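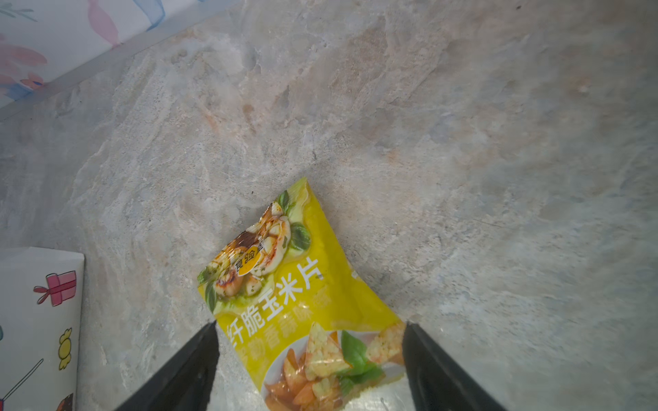
On May 20, 2022, Kaj Laxdal wrote:

Corn chips have no business going into a paper gift bag. I said so in November and I'm saying it again. The packet is mostly air, it takes up the whole bottom of the bag, and then the noodles or whatever else you put on top squash it, and the person in Grodovthorpe gets a packet of crumbs with a ribbon on it. I would rather we agreed on flat things only. Crackers, seaweed, noodles, candy. Also could somebody please settle which paper bags we are using, as I still have the tall ones from Thoroddsen and they fall over if you look at them.

Kaj

Hi Kaj, hi all,

Oh, I have so much to say about this! I've been packing snack bags on and off all week and I am going to stand up for the corn chips. I love the corn chips. The garlic ones in the yellow packet especially, the thin triangle kind, which go beautifully with a cold drink and which I'd be thrilled to find in a bag with my name on the tag. If we go to flat things only, we lose those, and we lose the puffed rice, and we lose the shrimp crackers, and at that point I might as well mail people an envelope.

But you're right about the crumbs. I opened one of my own returns from November (the one that came back from Gitemow with the wrong apartment on it) and the chips inside were basically seasoning. I put them on soup. They were very good on soup! Still, I wouldn't want to send that to someone.

So I tried a few things out and I want to tell you what I found, and then other people can pile on.

First, the order. I used to put the biggest packet in first and build on it, and I think a lot of us do that, it feels natural, like packing groceries. With chips it's the wrong way around. Now the noodle packet goes in first, standing up against the back panel of the bag, and anything small and hard goes down beside it. The chips go in last, on their short end, with the top seal facing up. They stick out a little. Let them stick out! It looks generous, and there's nothing sitting on them. If you fold tissue over the top, fold it loosely, and don't tape the tissue to the packet (I did this once and whoever got it had to tear through the label to eat anything).

Second, don't squeeze the air out. I know Kaj has been pricking a hole in the seal with a pin so they go flat, he told us so at Gandero and I was horrified then and I'm horrified now. That air is the padding. A chip packet with a pinhole in it goes stale before it's through the sorting office.

Third, clear yourself a proper surface. I used to do this on my lap in front of the TV and then wonder why everything was crooked. A wide counter makes such a difference, you can lay every packet out first and see what you've got, and swap things between bags before you commit.

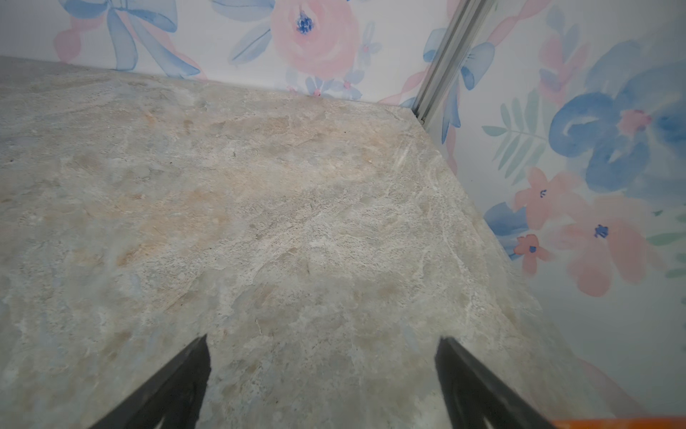 The counter, gray stone pattern with sandy and peach veining.

I'm a bit in love with that pattern, I admit. It hides crumbs, too, so do wipe it down even when it looks clean. I found sesame seeds on mine days after I'd put the sesame brittle away.

Now, weight. The limit we settled on is 500 grams per bag, and I'd like to keep it, it keeps the postage fair for the people sending farthest. Chips help you enormously there! They weigh next to nothing for the room they take. My heaviest bag last time was all flat things, Kaj, crackers and candy and two noodle packets, and I had to take one of the noodle packets back out on the post office floor with a line behind me. If you put in one light puffy packet, you have room in the weight for something really good and dense, like a jar of chili crisp (small jar, lid taped, wrapped in a sock is what I do, and then they get a sock too. Well, I send the pair).

The mix I've settled on is 4 things to a bag. One noodle or pasta packet, one crunchy thing, one sweet thing, and one surprise. The surprise can be anything. I've had tea, I've had a tiny tin of mackerel, I've had a packet of soup dumpling spice that I still haven't worked out how to use, and if whoever sent that is reading, please write to me, I want to know!

About the bags themselves. Kaj, I tried the tall Thoroddsen ones too and you have my sympathy, they're lovely paper but the base is much too narrow. What I like now is a white paper shopping bag with a wider bottom and string handles. It stands up on its own while you fill it, and that's honestly half the job when you've got a packet in each hand. 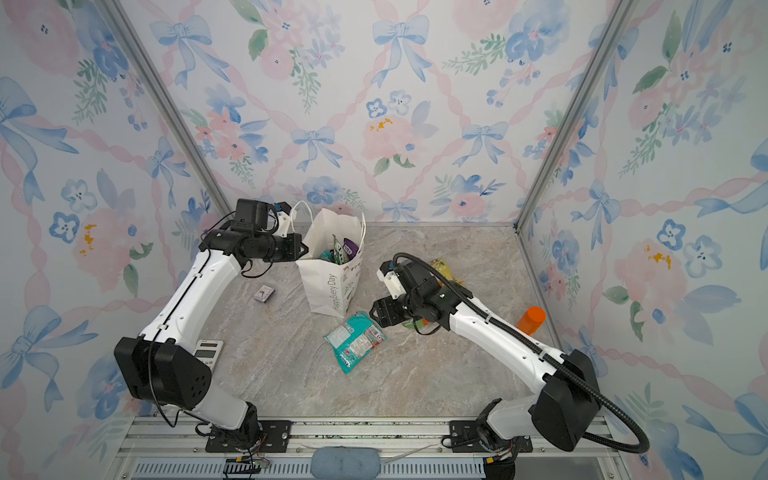
With a bag that stands by itself you can leave the top open and keep changing your mind, and I change my mind constantly. I'll have a bag all done and then I'll spot something green on the counter that would be so much nicer with the pasta, and out it all comes again. Set the bag toward the back, against the wall or nearly, and keep the packets in front of it. I used to have the bag right at the front edge and I kept reaching over it and catching the handles with my sleeve, and down it would go.

String handles, by the way, should be up and out of the way before you start. Sounds like nothing. But if one of them has flopped inside, it ends up under the noodles, and then the first time the person picks up the bag it lurches sideways and the surprise item rolls out under their fridge. (My surprise item. My fridge. I never got that caramel back.)

The printed ones cost a little more than the plain ones, and I know some people think the money is better spent on what goes inside. I see that, I do. I just think there's something so cheerful about a bag with a few words on it and a bit of color. People keep them! I've seen mine come back around with somebody else's snacks in, and I was so pleased I nearly didn't open it. If you can only get plain, draw on it. Stickers are good. Kids are very good at this if you have any handy, but do the drawing before the filling, flat on a table. 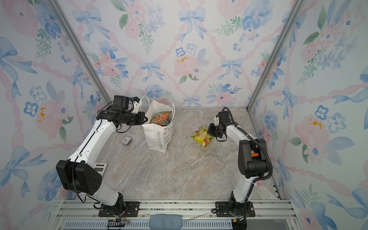
Happy Every Day bag, noodle or pasta packet in, yellow-and-green snack bag lying beside it.

That lettering makes me smile every time I see it, and it does look nice against the wallpaper with the blue bows and the roses. I know the wallpaper is a lot. I was told to expect to get tired of it and I have not gotten tired of it.

Okay, some odds and ends, in no order:

Write the contents on a slip of paper in your own language as well as whatever is on the packet. A few of us can't read the labels, and with garlic or shrimp or peanut in the flavoring it matters. "Corn chips, garlic" is plenty. Put the slip where it's found first.

Check the date on every packet before it goes in. I pulled one out of my own cupboard last week that I'd have sworn I bought this spring, and I had not.

Chocolate: please no, until fall. I know. I'm sad as well.

If you're sending to Grodovthorpe the box around the gift bag needs to be a stiff one, the padded envelopes come through in a terrible state. Gitemow seems fine with either. I haven't sent anything farther than that in a while, so somebody else will have to say.

The box should be a little taller than the bag with its chips sticking out. Crumpled newspaper down the sides, a soft handful on top, and then close the lid with your hands only, no leaning on it. If you have to lean on it, get a bigger box.

We have 11 people signed up for this round so far and I would so love a few more. By my tally we've sent 132 bags since we started this (I keep the tally on the inside of the pantry door, in pencil, and I went over it twice), and I think that's wonderful. I remember when it was three of us swapping crackers at Gandero and arguing about seaweed.

So my vote is: wide white bags, chips allowed, chips last and standing up, no pins. Kaj, would you try just one that way? Send it to me. I'll tell you truthfully what state it gets here in, and I'll take a picture of the chips poured out on a plate so you can judge for yourself. I'll even let you pick the flavor, as long as it's garlic.

Also, does anyone still have the list of who can't have nuts? I had it in an email and I can't find the email. Please resend to the whole list if you've got it, and add yourself if you're new.

Off to look for tissue paper, I'm down to the orange.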